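# Fitting out the hall at Sikstead

2021-10-16

The firm Plekulel moved into its present workshop in January. Before that it had two rooms over a shop in Wallin, with a single bench between everyone and the stock kept in the hallway. The new place is one tall room with a mezzanine, and the person who planned the layout agreed to talk about it for this newsletter, on the condition that the talk stay on benches and shelves.

The first decision was where to put the work surfaces. "We had a drawing with all the benches in a line along the back," the planner said. "It looked tidy. Then we stood in the room in the afternoon and saw where the daylight fell, and we threw the drawing out." Benches now go where people can get at them from more than one side. A bench against a wall, in the planner's view, turns into a shelf within a month.

The shelving came next. It was bought secondhand from Matel, a dealer that clears out warehouses, and the whole lot cost 1652 dollars with delivery. "Some of the feet were bent and we had to straighten them. I would buy it again. New shelving at that height was out of reach for us."

Every shelf has a number, and the numbers run to 216. Small parts live at waist height, heavy boxes at the bottom, and anything that is only needed once a year goes on top. The list of what is where hangs on a clipboard. There was a spreadsheet too, but it fell out of date in the spring and has stayed that way. 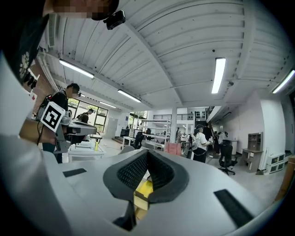
What was the hardest thing to get right in the room?

The lighting. The daylight is good near the windows and drops off quickly as you go back, so the far part of the room depends on the tubes, and it took us several tries to get the switches grouped in a way that made sense.

The planner went on to talk about the switches for some time. In the first version, one switch controlled everything, and a person working late at one bench lit the whole hall. The electrician came back 2 times to change it. "I should have drawn the groups on paper before the first visit. That was my mistake and it cost us money."

Cooling was less trouble. The wall unit is set to 25 degrees in summer, and people are asked to leave it alone. "It's a tall room and the warm air goes up. If you turn the unit down you only make the person under it cold."

Work trays were a smaller purchase that made a difference. At Wallin, tools and parts were put straight down on the bench and mixed with whatever the next person brought over. Now a job starts with a tray, and when the job stops for the day the tray goes back on the shelf with everything in it. "You can wipe the bench in a minute. Before, we had to ask around first about whose screws they were."

Asked about the mezzanine, the planner was less satisfied. The stairs are narrow, and carrying a full box up them is slow - two people have to do it, one above and one below. For now it is kept for light things, mostly packing material and spare chairs. A hoist was priced and put off until next year.

The floor rule is simple. A box may stand on the floor while someone is unpacking it, and by closing time it should be on a shelf or flattened for recycling. "It mostly works. On delivery days it doesn't, and I've stopped going around with the clipboard on delivery days."

There is still a list of jobs. The clipboard needs a better hook, and the shelf numbers were printed on paper labels that are starting to curl at the corners. Plekulel has ordered plastic ones, and they should be up before the winter stock arrives.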